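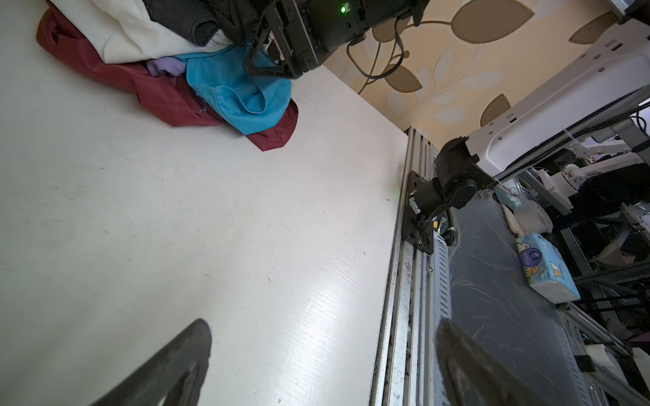 A Morning at the Katis Textile Fair, Pistow

The Katis fair takes over the old bus depot in Pistow for one week every July. I went on the morning shuttle from Grerport, which takes 60 minutes and drops you at the wrong gate. Walk left along the fence and you get to the ticket window. Admission is 5 euros, and they take cards now.

Most of the ground floor is secondhand clothing sold by weight. The sorting tables open first, and the dealers go straight to them. Wool and linen are gone early. What is left by ten is mainly cotton shirts and children's things, still worth a look if you have the patience. I bought two flannel shirts and a tablecloth with a mend in one corner.

Leaf prints are back in a big way, on curtains, cushions and wallpaper. Brown on peach or cream is the combination I saw most, with berries and thin curling stems filling the gaps between the leaves.
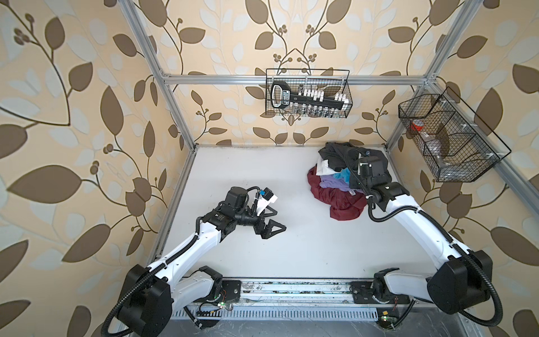
Photo: Kristaps Juška

Upstairs is quieter. Magsi, a small dye works from outside Grerport, had the long room at the back and gave a talk on fixing color in old cotton. The talk was good but hard to hear over the fans. They passed around samples before and after washing, and the walnut brown held up best. The blues had faded a good deal. A printed price list was available at the door – ask for it, they don't put it out.

The paper hall is next to it. Wallpaper is sold there by the roll, mostly ends of lines. Large patterns waste a lot of paper in a small room, so measure your walls before you come. One seller cut me a sample for free and wrote the batch number on the back.
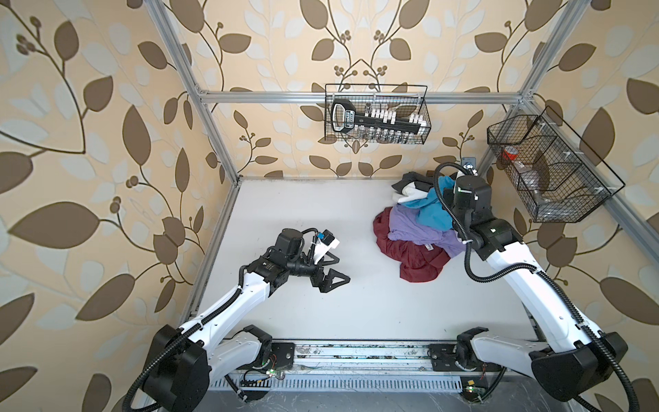
Issue 872, page 2

Lunch was soup and rye bread in the yard. The line was long at noon and gone half an hour later. There is seating under the roof, but the benches by the loading ramp get more shade.

The last shuttle back to Grerport leaves at 5 p.m. from the main gate, and large bags go in the hold.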